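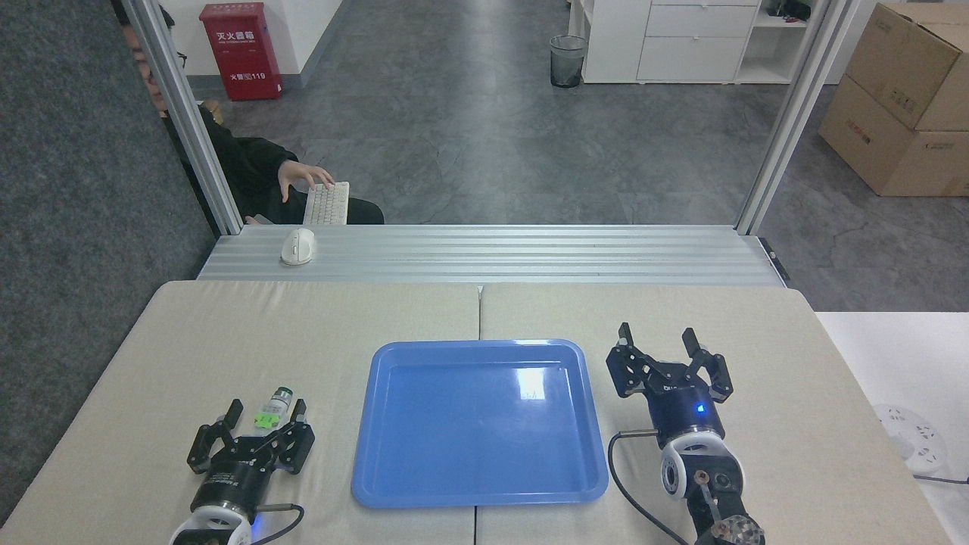 Operating Rules for a Shared Two-Arm Workstation
Student Project Report, Ginberg Laboratory

Project group: Cuiping Song, Facundo Ulloa, Saqib Swati
Supervisor: Wenjie Zeng
Submitted 16th July

1. Purpose

The two-arm workstation is used by several student groups for tabletop handling tasks such as placing a small bottle in a tray. Until this term, each group kept its own habits for starting, pausing and ending a session. The supervisor asked the project group to review these habits and to propose one set of written rules. This report presents the rules, the method by which they were drafted, and the points that remain open.

The report does not deal with the control software, which is covered in the Bratum project report. It is limited to the conduct of the operator, the condition of the table and the records kept for each trial.

2. Method

The group examined the session logs held in the Loleven archive, which contained 1,366 trials at the time of review. Of these, 700 carried a written remark by the operator. The remarks were sorted by topic, and the most frequent topics were used as headings for the draft. Yevhen Didenko, who maintains the workstation, then went through the draft at the station and marked every rule that could not be followed as written. Four rules were reworded and one was withdrawn.

The draft was then used for a trial period of 30 sessions in June. Operators were asked to write down each case in which they departed from a rule and to state why.

3. Rules

3.1 Before a session

The operator confirms that the emergency stop has been tested that day and signs the log. Both grippers are opened fully and closed once without an object between the fingers. Cables at each wrist are checked for slack through the full turn of the joint. A cable that pulls tight is reported, and the session does not start.

Only the items named in the task sheet may lie on the tabletop. Computer mice, phones and cups are kept outside the reach of both arms. The ledge behind the table counts as outside the reach only when the height limit is switched on in the task settings.

3.2 During a session

One person is in charge of the arms at any time, and that person's name is in the log. Other persons may work in the same room but may not reach over the table while the arms are powered. A hand may enter the work area only after the operator has paused both arms and said so aloud. An open gripper is not to be taken as a sign that the arm is paused – the indicator lights are not a sign of this either.

Containers and bottles are placed by hand at the start position given in the task sheet. If an object falls or rolls away, the trial is marked as stopped. It is not to be corrected by hand and continued under the same trial number.

3.3 After a session

The arms are returned to the rest position before power is removed. The operator removes all objects, wipes the padded surface and writes down any new mark or tear. Trays with a glossy surface are stored face down.

3.4 Records

Each trial record contains the operator's name, the task sheet number, the result and a remark of at least one sentence if the trial was stopped. Persons working in view of the cameras are informed before recording begins. Recordings are kept in the laboratory archive and are not copied to private devices.

4. Findings from the trial period

Operators reported 8 departures from the rules. Five concerned personal items left within reach, two concerned a missing signature, and one concerned a trial that was continued after the bottle had been set upright by hand. No departure involved a person reaching over powered arms.

Several operators considered the cable check too slow. The group timed it and decided to keep it, but moved it ahead of the login step so that it can be done while the computer starts.

5. Open points

The rule on glare has not been settled. Some operators asked for matte trays only, while the Cui task series requires the present type for comparison with earlier trials. Wenjie Zeng will decide on this before the next term.

The group was also unable to agree on whether the person in charge may hand over during a session. Until a decision is made, the session is to be closed and a new one opened under the second operator's name.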